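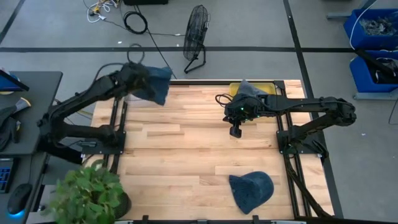 The butcher-block top, with blue fabric over the upper left.

Gurholm Butcher-Block Oil: six months on one tabletop

I don't trust wood finishes that come with a story, and the Gurholm tin has a long one. It talks about "old workshop methods" and a "living surface." What you get is a thin, yellowish oil that smells faintly of oranges and costs 18 dollars for a tin you'll finish faster than you expect. I bought two.

The claims worth testing were these. It says it dries overnight. It says two coats are enough. It says water will bead "for years." I had a new plank-style top with a lot of color variation in it, bare from the supplier, so I had no old finish to blame if things went wrong.

Prep was the usual misery. I sanded to 180, wiped it down, wet it to raise the grain, sanded again. The label says to stop at 120, and I can't see why. I tried 120 on an offcut and it stayed fuzzy after three coats. Ignore the label on that one.

The first coat went on at eight in the evening with a cotton rag. The pale planks took it evenly and the darker ones drank it. By seven the next morning the surface was tacky enough to hold a paper towel by one corner. By that evening it was fine. So "overnight" means a full day, at least in my place, where the heat was off. A friend of mine, Rawiri Bright, used the same oil on a bench in September and says his was dry by breakfast. His garage gets a lot warmer than mine, so maybe that's all there is to it.

Two coats looked good and protected almost nothing. I left a wet glass on the underside of the offcut for an hour and got a ring. Third coat, fainter ring. Fourth coat, no ring. I put five on the real top to be safe, and that used up the second tin. Do the math before you decide this is the cheap option.

Now the part I expected to dislike. The color is very nice. I've used Baven hardwax on two other tables and it always pushes the wood a little toward orange, which I put up with because it's tough. The Gurholm kept the blond planks blond and gave the honey-colored ones some depth. If looks were the whole job I'd stop here and tell you to buy it.

Water beading "for years" is nonsense. Mine beaded well for the first couple of months, then less, and by month five a splash just sat there flat. It didn't stain as long as I wiped it up, but a refresher coat was clearly due. The company's website does mention yearly maintenance, several clicks in. The tin doesn't. That annoys me more than the oil does.

Coffee left for twenty minutes wiped off clean. Red wine left a shadow that I had to sand out – an easy fix, I'll admit, and much easier than patching varnish. A hot pan left a dull patch that came back with a dab of oil. Pencil rubs off. Ballpoint does not. I haven't tried it with raw meat and I wouldn't.

A word about the applicator pad they try to sell you with it. It's a square of foam on a plastic handle. It leaves bubbles and it soaks up oil you paid for. Use an old T-shirt, and lay the rag out flat to dry outdoors when you're done, because oily rags in a heap can catch fire. The warning is on the tin, in type so small I needed a flashlight.

Would I buy it again? For a side table or a shelf, probably. For a top that gets used hard every day I'd go back to Baven and live with the orange. The Gurholm is a decent oil with a dishonest label, and if they printed "five coats, redo it twice a year" on the front I'd have very little to complain about.

Finish: good
Drying time: slower than stated
Durability: fair
Value: poor once you count the second tin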